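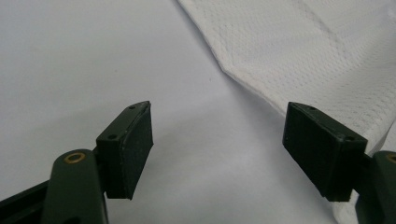
Skurnell 手持夹爪采集工位 开工前安全与状态检查表（附逐项意见）
地点：Kostonthorpe 采集室
设备：Rey 手持夹爪，含备用
用途：Wodora 织物整理任务的示范采集
检查日期：2018年9月3日
上次全面检查：七月

先说几句再开始。上次七月那份检查表发下去以后，好几位同事跟我讲，格子打得很清楚，可是看不出来哪些地方是真的检查过、哪些地方是顺手一勾。我觉得这个意见提得很对，所以这次每一项后面都留了意见栏，我自己也尽量多写一点，写得啰嗦了请大家多包涵，喝杯茶慢慢看就好。接手的同事如果时间紧，先看结果为“待改”和“停用”的那几条，别的可以晚些时候再补。

结果一栏的写法照旧：合格、待改、停用、未查。“未查”就老老实实写未查，没有人会怪你。

本次查的范围是 3 个采集台和全部 Rey 夹爪，合计 6 把。充电柜和仓库的货架归另一张表，这里不重复。

一、夹爪本体

1.1 指臂外观
查什么：深绿色的塑料指臂有没有裂纹、发白、毛刺，尤其是靠近转轴的地方。
怎么查：拿到窗边，用指腹沿着圆边慢慢摸一遍，再空捏几次听声音。
结果：合格，一把除外。
意见：有一把（贴了黄纸条的那把）左臂内侧摸得到一道很浅的划痕，指甲能感觉到，眼睛要侧着光才看得见。我跟之前的记录对了一下，七月的时候没有写。划痕本身不影响使用，我给了合格，不过请用这把的同事每天收工前多摸一下，要是变深或者旁边发白了就直接换备用，不必等我。摸的时候请把夹爪放松，别一边捏着扳机一边把手指伸到中间去，这个话我每次都讲，讲到大家见了我就先把手缩回去，那我也很高兴。

1.2 转轴铜色衬圈
查什么：指臂上铜色的小圆圈有没有松动、偏出孔位、起黑粉。
怎么查：张到最大，再合拢，反复几次，看圆圈是否跟着晃。
结果：合格。
意见：衬圈都坐得很正。有一把刚拿到手时开合有一点点涩，擦过以后就顺了，多半是织物上掉的细绒缠进去了。采集布料比采集杯子盒子要容易积绒，这一点我们夏天的时候估计不足。请不要往衬圈里加油，油会顺着指臂流到指垫上，然后沾到布上，布上一块印子，那一整批画面就都有印子了。

1.3 黑色指垫
查什么：指垫的夹持面是否平整，有没有翘边、掉渣、发亮、沾胶。
怎么查：先看，再用干净的白布擦一下，看布上有没有黑印。
结果：待改。
意见：这一条我想多写几句。指垫表面本来应该是略微粗糙、哑光的，用久了靠前端那一小条会被磨得发亮。发亮以后夹薄布会打滑，打滑了操作的人就会不自觉地多用力，多用力了布就被夹出一团褶子，最后学出来的动作也是狠狠地一夹。所以指垫这件小事，看着是耗材，实际上管着我们整批示范的手感。这次有两把的指垫前端已经有发亮的苗头，我都标了待改，请在本周内换掉。换的时候左右两块一起换，不要一新一旧，新旧搭在一起，布会往旧的那一边溜。
换下来的指垫请放进桌角的纸盒里，别扔，我想留着比一比磨损的样子。

1.4 指垫座上的螺丝孔
查什么：指垫座上面的小孔里有没有积绒，螺丝是否松动、缺失，孔口有没有勾布的毛边。
怎么查：用牙签轻轻拨，再用一小片网眼布从座子上面拖过去，看会不会挂住。
结果：合格。
意见：用网眼布拖一遍这个办法是台子上的同事想出来的，真是又快又好，比我拿放大镜看半天管用！这次拖下来没有挂布的。牙签请用木头的，金属针会把孔口刮出毛来。

1.5 两指对中
查什么：慢慢合拢时两块指垫是否同时到中间，夹持面是否正对着。
怎么查：夹一张普通打印纸，纸应当竖直，不歪向任何一边。
结果：合格，一把重调后合格。
意见：备用的那一把合拢时右边先到，松开调了一下，现在好了。调完以后请务必重新做一次下面 3.2 的开口标定，我这次差一点就忘了，已经把夹爪放回架子上了才想起来，又跑回去补做。

1.6 握把与扳机
查什么：扳机回弹是否利落，握把有没有松，防滑套有没有卷边。
怎么查：连续捏放，手心留意有没有硌的地方。
结果：合格。
意见：回弹都不错。防滑套有一只下沿卷起来了，我顺手翻平，估计过两天还会卷，先这样用着。手小的同事可以把握把后面的垫块换成薄的，薄垫块在第二层抽屉里，自己换就行，不需要登记。

1.7 连杆与夹手风险
查什么：指臂后方的连杆附近有没有外露的夹缝，线缆有没有跑进去。
怎么查：张合各一次，眼睛看着连杆走完全程。
结果：合格。
意见：没有发现线缆被夹。长头发请扎起来，袖口有抽绳的外套请脱掉挂门后。工牌的挂绳也算，我上个月自己就被挂绳绊住过一回，很不好意思，从那以后都把工牌塞进口袋里。

二、采集台与物料

2.1 台面
查什么：台面是否平整、干净、颜色均匀，有没有旧的胶带印。
怎么查：湿布一遍，干布一遍，蹲下来侧着看反光。
结果：合格，三号台重擦后合格。
意见：浅色台面最藏不住东西，一点点铅笔印都会进画面。三号台右下角原先有一圈杯底印，擦了好几遍才干净。台上请不要放饮料，水杯都放到后面的矮柜上去，矮柜我已经腾空了，很宽敞，大家的杯子都放得下。

2.2 台面稳定与边角
查什么：桌脚是否着地，推一下晃不晃，边角护条有没有脱开。
怎么查：双手按住对角，轻轻推。
结果：待改。
意见：二号台靠墙那只脚有点虚，垫了一片硬纸板，暂时不晃了。硬纸板只能算应急，受潮会塌，已经报了调脚，下次检查时请看一眼有没有真的修好，没有修好就再报一次，报到修好为止。

2.3 白色网眼布
查什么：布上有没有污渍、脱线、线头，布边是否完整，有没有残留的别针。
怎么查：整幅摊开，正反两面各摸一遍，抖一抖。
结果：合格，抽出一幅停用。
意见：摸布是这一项里最要紧的，请慢慢摸。布从缝纫那边过来的时候偶尔会带着一根别针，眼睛在白布上很难看见，手却一下就知道了。这次没有摸到别针。抽出来停用的那一幅是布边脱了一长条线，线会绕进转轴，我已经剪了一个角作记号放到旧料箱里，请不要再捡回来用，哪怕当天布不够。
另外说一下折痕。折痕不算毛病，请不要为了好看把每幅布都熨得平平整整。家里的布哪有那么平的，带着压痕、角上翻起一点、随便一丢的样子，都是我们想要的开始状态。

2.4 布的摆放
查什么：每次开始之前，布的位置和形状是不是真的有变化。
怎么查：翻看当天前面的片段，把起始画面并排看。
结果：待改。
意见：这条算不上安全问题，按理不该写在这张表里，可是我看完心里放不下，就写在这儿吧。一号台有一长串片段，布都是从同一侧伸进来，角也朝着差不多的方向。我完全理解，做久了手就有自己的习惯，放布的那一下是不过脑子的。请大家试一试这个办法：收完一条以后，把布拿起来，离台面高一点松手，让它自己落下去，落成什么样就从什么样开始。落到地上也没关系，捡起来抖干净再来一次。
白布放在浅色台面上，两者的颜色很接近，布边只剩一道淡淡的阴影可以看，对学习来说是难的一类，所以我们特意要留着，别嫌它看不清就把台面换成深色垫子。深色垫子的那一批已经排在后面了，到时候会统一换。

2.5 照明
查什么：光是否均匀柔和，灯罩有没有裂，灯架夹子紧不紧，灯头烫不烫手。
怎么查：灯开一阵子以后，手背靠近灯罩试温度，再摇一下灯架。
结果：合格。
意见：光很均匀，指垫在台面上的影子是软的，这样就很好。下午太阳会照到三号台，请记得拉帘子，帘子的绳子用完挂回高处的钩上。灯架的夹子拧到手感变硬就可以了，再用力会把台板压出坑。

2.6 地面与通道
查什么：脚下有没有线、布、纸箱，通道是否能两个人错身。
怎么查：从门口走到每个台子，再走回来，按平时的速度走。
结果：待改，当场改好。
意见：二号台和三号台之间堆了两只空纸箱，已经拆平。网眼布掉在地上踩到是很滑的，看见了请弯一下腰，谁看见谁捡，不要等采集的人自己发现，他们的眼睛都在夹爪上。

三、手上相机与记录

3.1 相机固定与镜头
查什么：相机座有没有松，镜头有没有指印，视野里能不能看到两块指垫。
怎么查：轻轻扳一下相机座，再打开预览，空着手把夹爪张到最大看一眼。
结果：合格，两把擦过镜头。
意见：预览里两块指垫要分在左右，中间的空当清清楚楚，指臂从下面的两个角伸上来。指臂有一部分看不到是正常的，请不要为了把整只夹爪都拍进去去扳相机座，扳了以后和之前的数据就对不上了，已经有过一次这样的教训，那半天的片段后来全都单独放了一个文件夹。擦镜头用盒子里的镜头纸，不要用网眼布，我知道它就在手边，很顺手，可是真的不行。

3.2 开口标定
查什么：软件里显示的开口大小和实际是否一致。
怎么查：全开、全合各停一小会儿，再夹标定块。
结果：合格。
意见：每天开工第一件事就做，换过指垫要重做，摔过也要重做。摔了请讲一声，大家都会摔，我也摔过，讲了我们就多做一次标定，不讲的话后面整理数据的同事会对着一条怪怪的曲线想一下午。

3.3 起止与停顿
查什么：每条片段开头有没有留出空夹爪、布未碰的一小段，结尾有没有松开并退出来。
怎么查：随机抽片段，只看头尾。
结果：待改。
意见：大部分都很好，少数几条一开录手就已经伸到布上了。请在按下开始以后，让张开的夹爪在台面上方停一停，心里慢慢数两下再动。结尾同样，松开、抬起来、停一停。有同事说停着的时候觉得自己很傻，哈哈，我也这样觉得，习惯了就好。

3.4 失败片段
查什么：没有夹住、滑掉、夹歪的片段是否保留并标了“未成功”。
怎么查：看当天的标签表和片段数是否对得上。
结果：合格。
意见：这一项做得特别好，要表扬一下。没有夹住的片段请继续照实标，不要删，也不要偷偷重录一条盖上去。Wodora 那边训练的时候会分开用。至于滑掉以后又补夹一次才成功的，标“补夹成功”，标签表里已经加了这一栏，位置在最右边，要往右拖才看得到。

3.5 画面里的私人物品
查什么：台面和背景里有没有工牌、手机、信件、照片。
怎么查：看起始画面，再看动作幅度最大的那一段。
结果：合格。
意见：抽看的片段都干净。戒指、手表请尽量摘掉，摘下来放到门边的小碟子里，下班前请看一眼碟子，上周有一只表在里面过了一个周末。

3.6 存储与备份
查什么：存储卡余量、当日拷贝、文件名。
怎么查：对照当日登记。
结果：合格。
意见：截至本次检查，织物这一类登记的有效片段是 2,046 条，目标是 3,000 条左右。进度我看着是从容的，请千万不要为了赶数加快手上的动作，速度一变，前后两批就不像同一件事了。宁可每天少几条。拷贝完成以后再清卡，清卡的人和拷贝的人最好是同一个，上次分成两个人做，中间差点出岔子。

四、人的部分

4.1 手腕与轮换
查什么：有没有按时换手、换人，有没有人带着不舒服继续做。
怎么查：看轮换表，再当面问一句。
结果：待改。
意见：轮换表上写得很齐，可是我当面问下来，有位同事其实连着做了两班，因为另一位临时有事。捏扳机的动作很轻，轻到你不会觉得累，等觉得累的时候往往手腕已经酸了一阵子了。请大家互相提醒，换下来就把手放平，转一转，甩一甩，走几步。如果早上起来拇指根部发紧，当天请改做标签或者铺布，不用解释，跟排班的人讲一声就行。

4.2 站姿与台高
查什么：操作时肩膀是否抬着，腰是否一直弯着。
怎么查：站在侧面看一会儿，别让对方察觉，察觉了大家都会突然站得笔直。
结果：合格，建议调整。
意见：个子高的同事在一号台会弯腰，建议排到三号台，三号台可以升高。脚垫买回来了，还卷在门后，请谁有空铺一下。

4.3 新人第一天
查什么：有没有先看过别人做、有没有在没开录的时候练过、知不知道怎么停。
怎么查：请新人自己讲一遍。
结果：合格。
意见：讲的时候别急着纠正，让人家讲完。第一天录的片段照样保留，单独打一个“新人”标签，有点生涩的动作也有它的用处。

4.4 出现意外时
查什么：大家是否知道先松手、再放下、再说话这个顺序。
怎么查：随口问。
结果：合格。
意见：布缠住了夹爪也是一样的做法，先松扳机，把夹爪平放在台上，再用手慢慢解，不要举在半空里扯。急救盒在门口右手边，里面的创可贴快用完了，已经补了一盒。

五、待改与停用汇总

两把夹爪的指垫：本周内换，左右一起换，换后重做标定。
黄纸条那把：左臂内侧浅划痕，可以用，收工前摸一下。
二号台桌脚：硬纸板应急，等调脚。
一号台起始摆放：改用松手自然落下的办法，下周我再并排看一次。
片段开头停顿：请带班的同事开工前讲一遍。
轮换：临时缺人的时候停一班，不要连做。
脱线的网眼布：停用，已剪角。

六、补充意见（看完可以直接在下面写）

铺布的同事：松手落布的办法我试了一上午，形状确实花样多了，不过落下来经常跑出画面，要不要规定一个范围？
答复：先不规定。跑出去太多就重新落一次，只露一个角在画面里的也请留几条，我觉得那样的挺好，夹爪要先找到布边在哪里。

三号台：拉了帘子以后光偏暗，能不能多开一盏？
答复：可以，从仓库借那盏带柔光罩的，别用台灯，台灯会打出一道很硬的影子。开了以后请在登记里写一笔。

整理数据的同事：希望换指垫的时候写明时间，现在只写了日期，上午下午混在一起，我们分不出来。
答复：好，登记本上加了一格。从换这两副指垫开始写起。

带班：备用夹爪平时放在架子最上层，个子不高的同事要踮脚拿，有一次差点碰掉。
答复：已经挪到中间那一层，原来中间层的标定块放到它旁边的小盒里了。谢谢提醒，我自己够得着，就一直没有想到这件事。

还有一条没有署名的：意见栏太长了，打印出来要好几张纸。
答复：收到，下次我试着写短一点。汇总那一节可以单独打印，贴在台边就够用了。

检查人：Skurnell 采集组，Kostonthorpe
复查：换完指垫以后，只复查 1.3、1.5、3.2 三项，其余等下次全面检查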